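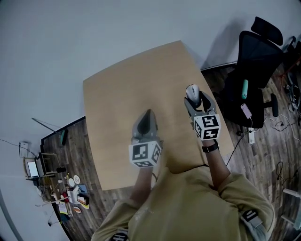

3.2 Collecting demonstrations with the hand-held grippers

Figure 3. One of us working at the Tavero table, a gripper in each hand and the mouse held in the right one.

Okay, so how did we get the data? We went with hand-held grippers for the whole Bindlow set (we tried a leader-follower arm setup first, and more on that sad month in the appendix). You hold one gripper in each hand, you sit or stand at the table, and you do the task with the gripper fingers instead of your own. Each gripper has a white cube mounted on it with fiducial markers printed on the faces, and that's what gives us the pose of each hand over time. We like cubes a lot! A flat tag works great until you roll your wrist, and people roll their wrists constantly, especially when they're picking up something low and rounded like a computer mouse.

We recorded 1971 demonstrations in total, and kept 870 of them for training. I know that sounds like a brutal cut. Most of what we dropped had a stretch where we lost one of the two cubes for too long, and I didn't want to paper over those gaps with interpolation (we did try it, and the policy picked up a weird little pause right before closing the fingers). The rest were plain mistakes, like starting the recording in the middle of a grasp.

The tasks come from the Jusico list, 9 of them, all tabletop. The mouse task is the one I keep coming back to in this paper. The object is small, it's smooth, and if you grab it too far forward it pivots in the fingers as soon as it leaves the table. People fix that without thinking. They bring it up just a little, feel it start to tip, set it down and grab again. We kept those regrasps in the training data on purpose, and Section 5 shows what happens if you filter them out.

We asked everyone to keep both grippers in view even when a task only needs one hand. The idle hand can rest on the tabletop, that's fine, but it has to hold a gripper. Otherwise the two-arm policy gets half an action vector with nothing in it, and we'd have to make up a value. Our first batch, recorded in August, didn't follow this rule, and none of it is in the numbers we report.

For calibration we did a short touch-together at the start of each session: close both grippers, bring the fingertips together, hold, pull apart. It's quick and it catches a cube that got bumped on its mount. We threw in an extra one at the end of the longer sessions too, and if the two didn't agree we marked the whole session for a second look.

We held out 214 of the kept demonstrations for validation, split by session, so no session shows up on both sides. Splitting by single demonstration gave us much prettier curves, and I got pretty excited about them for an afternoon before we worked out why. All the results below use the session split, including the Tabrizi baseline, which we retrained from scratch on the same data.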